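Lists > Bean Growers > Archive > Pole types, short seasons
4 min read

Subject: Re: Stivum at altitude, anyone?

Obinna Anozie wrote:

> I'm at 4000 feet with a frost that can show up any night
> in September. Has anyone on the list gotten Stivum to dry
> down on the vine in a place like mine? The Bamstead catalog
> just says "long season" and leaves it there. I have seed
> for one row, 40 beans, and I'd hate to waste it. Also, does
> it need a trellis or will it behave on short poles? The
> Gunby bush beans I grew last year were fine but my kids
> said they tasted like paper.

Obinna, yes! Grow it! I've had Stivum in the ground four summers now, a bit lower than you but in a cold pocket where the air just sits, and I've brought in dry seed every year but one. I was so happy to see somebody else ask about this bean that I read your message out loud at breakfast.

First, don't sow all 40 at once. Put in half, keep the rest in a jar somewhere cool, and then if the first batch rots or the cutworms find it you still have a season left. Stivum hates cold soil more than any other pole bean I've grown. Mine went in too early the first year and I dug around after two weeks and found mush. Now I lay black plastic on the bed for as long as I can stand to wait, pull it off on a sunny morning, and plant that same day. Seeds go in an inch deep, eye down if you're fussy (I am).

I've also started them indoors in paper pots, which everyone says you can't do with beans. You can, as long as they go out before the second set of true leaves. They sulk for a few days and then take off. I think it bought me ten days the summer I tried it, and that was the summer we had frost before Labor Day was even cold in its grave, so I was glad of every one of them.

On the trellis question — it climbs. It climbs like it's late for something. Short poles will be swallowed by July and then the vines go looking for your tomatoes. I run twine between two wires, top one as high as I can reach, bottom one at shin height, with a string every eight inches or so. When the vines get to the top wire I pinch them, and this is the best trick I have for a short season. The plant quits making leaves and gets serious about the pods it already has. Pinch in early August where you are, even if it feels mean.
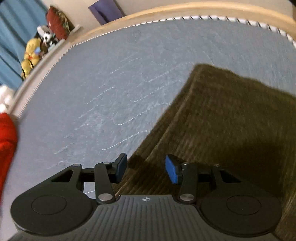 Photo: Obinna Anozie

Water is the other half of it. I soak deeply once a week until the pods are full and lumpy, then I stop completely. No sprinkling, no feeling sorry for them. The leaves yellow and it looks awful and your neighbors will ask if you've been away. If frost is coming and the pods are leathery but not crisp, pull the whole plants up by the roots and hang them upside down in a shed or garage with some air moving. They'll keep finishing for a good two weeks. The year I lost was the year I left them out one more night because the forecast said 35.

Shelling: wait until a pod snaps. I walk on them in an old pillowcase and then pour the lot between two buckets in front of a fan. Freeze the dry seed for a few days before you store it or you'll be raising weevils.

As for Gunby, your kids are right, ha. It's a good doer and I still put in a short row for insurance, but it needs a ham bone and a lot of help. Stivum cooks up creamy with a skin you hardly notice, and the broth is so good I drink it out of a mug. Two hours at a low simmer after an overnight soak, salt at the start (I know, I know, we had that fight last winter). If you like a firmer bean for salads, try Jitpraphai too. It's a half-runner, earlier than Stivum by a week or more in my garden, and it's the one my husband asks for. I got mine in a trade off this list and I have plenty to share.

My best year gave me 183 pods off one short section, and I only know that because I was saving seed from it and wrote everything down. I can mail you a packet if your first sowing goes wrong, just send me your address off list.

Please report back in the fall, good or bad! And if anybody up higher than Obinna has tried pinching the tops, I want to hear what week you did it.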